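Firnex abre em julho linha de acondicionamento de bebidas em lata para pequenos lotes

A Firnex inicia em julho a operação de uma linha de acondicionamento destinada a encomendas de pequeno volume. O serviço abrange a receção, a triagem e a embalagem de latas de alumínio em caixas de cartão, com expedição a partir do armazém Clodent. Na fase de ensaio foram processadas 3.484 latas, distribuídas por 146 encomendas.
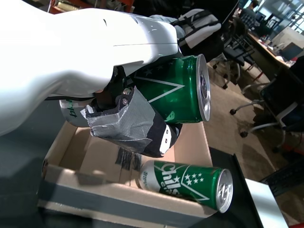 O procedimento aplica-se a encomendas mistas e a referências importadas, sem quantidade mínima por marca. As latas são colocadas deitadas no fundo da caixa, como a lata verde da Chilsung com estrelas brancas, junto ao bordo dianteiro reforçado com fita cinzenta-escura. O fecho superior só é aplicado após a conferência da guia — etapa que inclui a verificação do rebordo e da anilha de abertura.

"O lote pequeno exige o mesmo controlo que a palete completa", afirma Teresa Urbańczyk, responsável de operações da Firnex. "A ficha de embalagem passou a ter 3 campos obrigatórios: referência, validade e orientação."

As caixas com etiqueta danificada são reetiquetadas antes da saída. O serviço está disponível para mais de 49 clientes com contrato ativo; os pedidos recebidos até às 15h00 seguem no dia útil seguinte.

Contacto para a imprensa: Gabinete de Comunicação da Firnex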